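Microwave oven (benchtop)

A benchtop microwave oven is a small electric cooking appliance designed to stand freely on a counter, table or shelf. It heats food by exposing it to microwave radiation at a frequency of 2.45 gigahertz, which causes water and some other molecules in the food to move and give off heat. In Australia it is usually called a microwave, and the verb "to microwave" is in everyday use.

Construction

The body is a folded steel case, most often painted white, black or silver. Inside is the cooking cavity, a metal box with a light and a vented panel on one wall. The magnetron, transformer and cooling fan sit behind the control panel, which is why the right-hand side of most models is noticeably heavier than the left.

The door is hinged on the left in nearly all domestic models and swings sideways. Its window is backed by a perforated metal screen. The holes are much smaller than the wavelength of the radiation, so light passes through and the microwaves do not. Interlock switches cut the power as soon as the door is opened.

Turntable

Microwaves form a standing pattern inside the cavity, with hot and cold spots a few centimetres apart. The turntable carries food through this pattern and evens out the heating. It is normally a round glass tray resting on a plastic roller ring and turned by a small motor under the cavity floor. The tray lifts out for washing. Some later ovens have a flat ceramic floor and a rotating antenna in place of the turntable.

A plate should sit wholly within the rim of the tray. Plates that overhang can catch on the cavity wall and stop the tray turning.

Controls

Two types are common. Electronic models have a keypad and a digital display. Mechanical models have two dials – one for the power level and one for the time – and no clock. The timer dial winds back to zero and rings a bell. Mechanical controls are cheaper and are often preferred in staff kitchens and holiday units, where many people use the same oven. The Clisell range sold in both forms until the keypad version was dropped. The smallest dial model had 6 power settings, including a defrost setting.

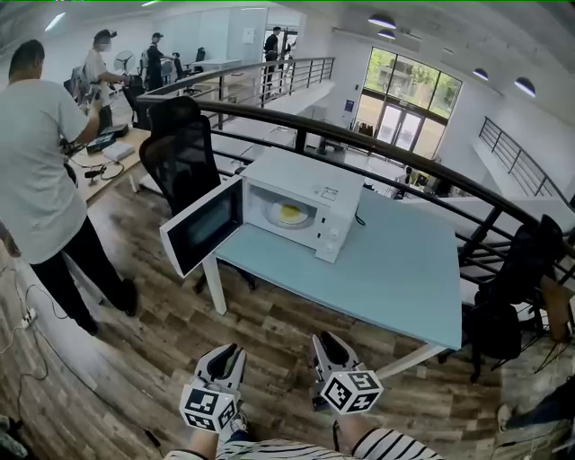
Benchtop microwave with two dials, the door open and a plate on the turntable.

Placement

The oven should stand on a firm, level surface that can take its weight, with the vents clear. The Conneely household guide recommends a gap of 76 mm at the back and the same above the case. The door needs room to open fully, so an oven with a left-hand hinge is awkward when pushed into a left-hand corner. The cord should not hang where it can be pulled.

Use with plates and food

Glass, most glazed ceramics and plastics marked as microwave safe are suitable. Metal trim on crockery may spark. Small items such as a slice of cheese or a cooked egg heat in well under a minute and are usually warmed on a reduced setting. Whole eggs in the shell can burst and should not be microwaved, and the yolk of a shelled egg is normally pierced first.

Cleaning

The cavity is wiped with a damp cloth and mild detergent. A bowl of water heated for 2 to 4 minutes loosens dried splashes. Abrasive pads damage the painted lining – once the paint is broken, the steel beneath can rust and arc. The door seal should be kept free of crumbs and grease.

This article was last revised on 06/03/2026.

Related articles
Clinberg toaster oven
Crockery, microwave-safe
Defrosting
Electric kettle
Grondthorpe Appliance Museum
Kitchen bench heights
Turntable (kitchen)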